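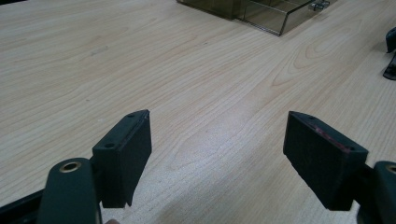 Lastoreck hand gripper, build 3 – pre-use inspection
Wultdale shared workshop, bench 11
13 May 2022

1. Finger pads seated, both screws in each pad tight.
Pass. Left outer screw took a quarter turn.

2. Pad faces free of tears and lifting corners.
Pass.

3. Pad edges.
Comment: reddish streak along the top edge of the right pad. Gripping face not affected. Leave in service, recheck in December.

4. Pivot bushings pressed fully home, no side play.
Pass left. Right has slight play – within the Wysocka drawing limit.

5. Fingers open to the stop and close evenly.
Pass after 500 cycles by hand. No squeak.

6. Holding test, 500 g block, jaws pointing down.
Pass. Block slipped on the first try; pads wiped and test repeated.

7. Pinch points marked on the handle side.
Fail. Label missing. Tool may be used by the builder only until fitted.

8. Spare screws in the parts box.
Short. Reorder from Jalomton, same length as before.

Next inspection: after item 7 is closed.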